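Sidusthorpe's high street gift shops say goodbye to plastic carriers this August

Kirkow Paper Bags teams up with independent shops for a town-wide switch

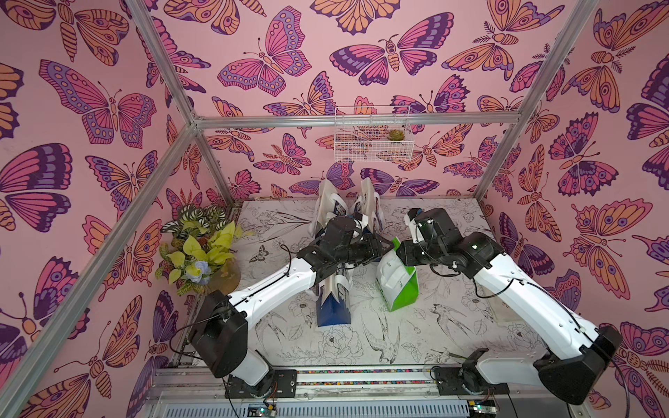 A whole high street joins in

Shoppers in Sidusthorpe will be carrying their presents, candles, birthday cards and boxes of fudge home in paper from this August, as the town's independent gift shops come together to stop handing out plastic carrier bags for good. The scheme has been put together by Kirkow Paper Bags, the family firm on Dultlow Road, along with the Sidusthorpe Independent Traders' Group, and it has been the best part of a year in the planning.

Altogether 191 shops, stalls and cafés across the town and its neighbouring villages have signed up, from the long-established toy shop by the bridge to the newest arrivals in the covered market. That's a good deal more than anyone dared hope for when the idea was first talked over at the traders' spring breakfast, and Kirkow would like to say a very warm thank you to every shopkeeper who filled in a form, answered the telephone during a busy lunch hour or simply popped their head round the door to say they were in.

Starting small

The switch follows a trial in two streets, Patwary Row and Market Hill, where shops gave out 3000 paper bags over the course of the winter and asked customers what they made of them. People were generous with their opinions! They liked having a bag that was nice enough to give a present in, and plenty said they had kept theirs to use again. They were less keen on the first handles, which were flat paper and not very comfortable with a heavy jar or two inside, so the trial moved over to rope handles halfway through and the grumbles more or less stopped.

Kavinda Chowdhury, managing director of Kirkow Paper Bags, said: "I grew up behind the counter of my aunt's card shop on Market Hill, so I know how much thought goes into what a small shop hands over at the till. A bag is the last thing you see of a shop and it goes all the way home with you. We've had such a lovely response from the traders here – some of them have been on at me for years to do this – and I'm delighted that we've been able to do it at a price that works for the smaller places as well as the bigger ones."

How it will work

Shops taking part will order together through the traders' group, which means that a stall wanting a single box pays the same price per bag as a shop wanting a pallet. Orders will go out from Dultlow Road every fortnight, and there are two sizes to choose from, one for cards and small gifts and one with a wider base for pottery, plants and anything else that needs to stand upright. Shops may have their own name printed or pick the shared Sidusthorpe design.

Customers are very welcome to bring their own bags too, and many of the shops will have a basket by the door where clean paper bags can be left for somebody else to use.

Come and say hello

Kirkow will be opening its doors for an afternoon in August, from 2pm, with tea and cake in the yard, a bag-decorating table for children and a chance to chat with the people who work there. Entry is free and there's no need to book, although groups are asked to get in touch beforehand so that there's enough cake to go round.

Traders who haven't yet signed up can still join at any time by calling in at the Dultlow Road office or speaking to the traders' group at the covered market.

Notes to editors

Kirkow Paper Bags is a family-run supplier of paper bags, tissue and gift wrap to independent shops. Kavinda Chowdhury is available for interview, and requests should be made through the Dultlow Road office.

Ends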